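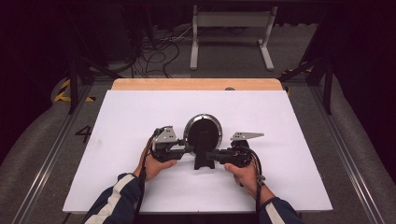 Ticket 400: Velow hand-held gripper pair, on trial from Skirnham. Left jaw reads closed while still open. The fault shows up most on round items standing upright, like the black disc with the silver rim on its stand, where both grippers have to come in from the sides.

Home | Products | Support | Tickets

Step 1. Zeroed both grippers with the jaws fully open. Left read 10, right read 0.

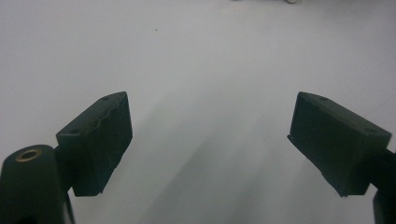
Step 2. Swapped the left and right cables. The offset stayed with the left gripper — so it's the encoder or its mount.

Step 3. Repeated with the pearl and rhinestone ornament. Same offset.

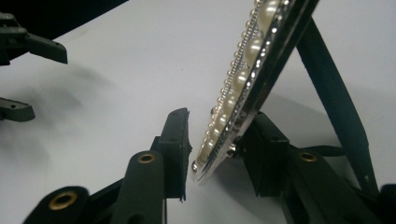
Step 4. Asked Skirnham for a new encoder mount. Ticket stays open.

2 comments | Share
© Skirnham Support | Back to top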